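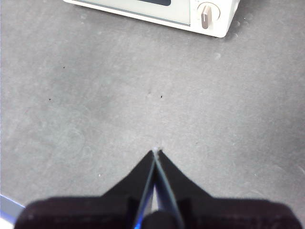
By Jeferson Dantas | Drimarthorpe shared workshop | Updated Oct 3, 2024

Section 4: Setting the zero point and teaching the oven approach

If you've made it through Section 3 you have an arm that's bolted down, powered up and answering to the Zuvon software on your laptop. Nice work! Now we get to the part I like best, where the arm learns where the table is and how to get over to the toaster oven without bulldozing it. Set aside an evening. My first go took two, but I was also fighting a bad USB cable (see Section 2 if yours keeps dropping out).

Everything in this section is done from the wrist view, looking over the fingers toward the oven door and the knob. Keep that window open the whole time.

Before you start

Unplug the oven from the wall. I mean it, even if you only want to jog the arm a little. You're going to be leaning in close with a feeler gauge and the last thing you want is a hot door.

Wipe down the mat. Mine is plain gray and it shows every crumb and smudge, and I've stopped caring about the smudges, but grit under the fingertips will throw your zero off.

4.1 Finding the table

1. Close the fingers all the way from the Gripper tab. You want the tips touching. A narrow gap farther down toward the body is fine, since the fingers taper.

2. Jog the arm until the fingers point straight at the oven, with plenty of open mat between the tips and the door.

3. Set the jog speed to the slowest setting and bring the tips down until they're just above the mat.

4. Slide a strip of printer paper under the tips and keep stepping down, one click at a time. When the paper drags but still moves, stop.

5. Press Save Zero. Write the number down on something that isn't the laptop (mine is 773, and it's on masking tape on the base). Yours will be different, so please don't type mine in.

6. Raise the arm 100 mm, send it back to zero and try the paper again. If it slides freely or won't move at all, go back to step 3.

Caution: Don't do this with the fingers open. One tip always ends up a hair lower than the other and you'll chase it all night. Ask me how I know.

4.2 Placing the oven

7. Set the oven so the front faces the arm, door on the left and dial on the right. It doesn't have to be dead square. A slight angle is okay as long as it stays put after you've taught the points.

8. Mark the feet. I use little corners of painter's tape. Rosângela Bittencourt, who shares the bench with me, bumped the oven one time and I lost a whole set of points, so now the tape goes down first!

9. Turn the knob by hand through its travel and make sure it moves smoothly. The arm isn't strong, and a sticky knob will stall the wrist.

4.3 Teaching the approach

10. From zero, raise the tips 29 mm and save this as TABLE_CLEAR.

11. Jog forward until the tips are a hand's width from the door. Save it as DOOR_NEAR.

12. Back up to TABLE_CLEAR, then move right until the fingers line up with the dial. Save that one as KNOB_LINE.

13. Run all three points in order at slow speed with your hand on the stop button. Watch the wrist cable as well as the tips, because the cable is what snags.

14. Run them again at normal speed. If the arm shakes when it stops, lower the acceleration a notch and repeat.

Note: The wrist can turn 180 degrees in the software, but my cable gets tight well before that. Put a soft limit in the Gullel config file now, while you're thinking of it. The line is called wrist_max.

Note: The gripper body will look soft and blurry in the wrist view. Mine does too. The focus should be out at the oven, so leave the lens alone.

If something's off

Tips hit the mat on the way to DOOR_NEAR: your table isn't level. Shim the base or add a point halfway.

Points drift after a restart: the Bezerra driver board lost its home. Home the arm first, then load the points.

Save your file under a new name before you go on to Section 5, where we turn the knob.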